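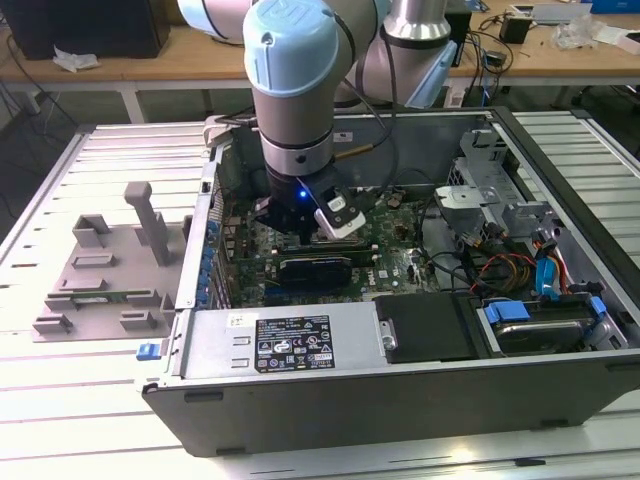 Our arm with its gripper down inside the old Dell tower, just over the motherboard.

Hello again, and sorry this one is coming out in two lumps. I had a whole piece planned for this newsletter about the new fixture (the grey printed one with the post at the end) and then the arm decided to give us something else to talk about, so the fixture has been bumped and you get the fault instead.

For anyone who has joined since the last mailing: we're the little bench at Prostona that takes desktop computers to bits with a robot arm. The project is called Jevivau, it has a bigger cousin at Raritz that does the same thing with washing machine boards, and between us we share the control software, which is called Skoryk and which I have called several other things this month. My end of it is expansion cards and memory. The arm goes in, takes hold of a card, wiggles it out of its slot and parks it in the fixture. When it goes well it's lovely to watch. I've had my lunch in front of it more than once.

So, what went wrong. We were on cycle 893 of a long run on the tower. The gripper had gone down and closed on the card, the software said "grip confirmed", and the arm started its lift. The card didn't come. The arm carried on pulling. For a moment the whole case lifted at one side with it, then the card let go of the gripper and the case dropped back on to the slats with a bang they heard down the corridor. The arm stopped itself after that, threw error 3408, and sat there looking innocent.

No one was hurt, and I want to get that in early as two people have already asked me. I was standing well back with my hand on the stop button (for once!) and I hit it, although by then the arm had got there first. That bothers me a bit. I'd always thought of myself as quicker than that.

Now 3408, if you look it up in our notes, says "unexpected load during move". Fine. But it ought to have come up long before the case left the bench. The force limit for a lift is meant to be low enough that a stuck card just stops the arm dead and it asks for help. I spent the rest of that day blaming the gripper, and I took it off, cleaned it, put it back and ran the test pulls on a spring scale. Nothing wrong with it at all. Then I blamed the card, which had gone back in a little bit crooked and was properly jammed. True, but cards jam all the time, and the arm is supposed to cope.

It was Raritz who put me on to it. They had updated Skoryk in the same week as us and had noticed that one of their limits had gone back to the factory setting. I looked at ours and there it was. The update had kept all our positions and speeds and quietly thrown away the lift limit, so the arm had been working with the one it was delivered with, and that's set for shifting much heavier things than a sound card. We'd done the whole of that run with it wrong. Every card before 893 had simply come out nicely, so the limit never got a chance to matter.

I feel daft about that, I don't mind saying. We do check the limits after an update. It's on the sheet. But the sheet says "check limits" and I had opened the page, seen a column of numbers that looked like numbers, and ticked it. What it should say is which numbers, and it does now.

Here's what we've changed so far:

The sheet lists each limit with the value it should have, and you write in the value you find. No ticks.

After any update the arm does 6 pulls on a dummy card that's been screwed down on purpose. If it doesn't give up on every one of them, it doesn't go near a real machine.

Lifts now start with a pause. The arm takes up the strain, waits, and compares what it feels with what a free card should feel like. It adds a little time to each cycle and I've already had a grumble about that from the people who like cycle times. They can come and stand next to the bench when it drops a computer.

We've also moved the line on the floor back. It had crept forward over the winter, the way these things do, and I'd been standing on the wrong side of it to see into the case properly. If you need to see in, there's a camera.

The tower itself has come through it better than I have. The card lost a bit of its edge, and there's a crack at one end of the slot that I only found by running a fingernail along it, so we've stopped using that slot. Everything else still tests fine. I'd half hoped for an excuse to get a newer one, but those blue clips and rails are so handy for practising on that I'd probably have gone looking for the same model again anyway.

Something I'm still chewing over is "grip confirmed". All it means is that the fingers closed on something of the right thickness. It says nothing about whether that something is free to move, and yet I noticed that all of us, me included, had started reading it as "all good, off we go". I've asked if the message can be changed to "fingers closed". I'm told that's a bigger job than it sounds. We shall see!

If you run Skoryk on anything at all, please go and look at your lift limits today, before you finish your tea. Raritz have written up which settings the update touches and I can send their page on to anyone who wants it. The fixture piece will be in the next mailing, with drawings, provided the arm behaves.

Comments (4)

benchmonkey
Just checked ours and the lift limit was wrong here too. Thank you. Slightly shaky cup of tea now.

purplespanner
Does the pause happen on memory sticks as well or only on cards?

Reply from the author
Both, but the memory one is shorter. The clips at the ends have to be open first anyway, so they're less likely to jam.

oldsolder
We wrote the values on a card and taped it to the controller years ago after something very like this. It looks scruffy and it works. Could you send me the Raritz page please?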